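**Notes for my part – simulation package review, home tidying tasks**
Speaker: Sepehr Taheri. Speak slowly. Water is under the desk.

1. Start (no slide)
- Thank Nuria Hailu for the invitation and the room.
- Ask who has already tried the Dalisay package. If many hands, skip point 2.

2. What Dalisay sells
- A set of simulated bedrooms, a robot model with arm and gripper, and a tool to replay the runs.
- The trial license is 30 days. We used it in October at the Torkville office.
- Marites Tan made the installation. It took her about 2 hours, mostly for the graphics driver.

3. What we liked
- The replay tool is quick. We have 3642 runs stored and I can open any of them without waiting.
- Soft things and patterned cloth are included. Our older package from Goltby had only boxes and cups.
- Support answers by mail the same day. (Say this clearly, Cherry Mae asked me to.)

4. What we did not like
- Walls and floors are very plain. If the view contains mostly wall, our localization has little to hold on to.
- Picture quality is low for small items. I could not always say what an item is, and I would not train a classifier on it without checking.
- Price per seat. We need 8 seats, and there is no discount under ten. Do not discuss the exact price here – Rosalinda will answer in the break.

5. Show the three pictures
- Wait a moment on each one. Let people look before I speak.
- On the first, point to the two square tags on the wrist.
- On the third, ask the room what they would do for localization with only walls and floor. Take two answers, then go on.

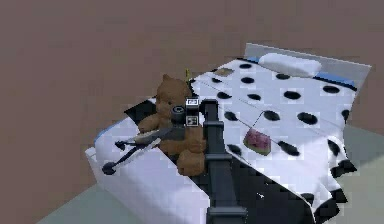
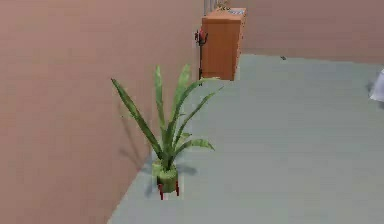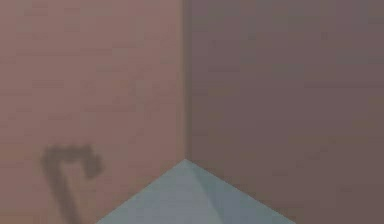
*Dalisay bedroom package, simulated views: arm at the bed, plant by the wall, shadow in the corner.*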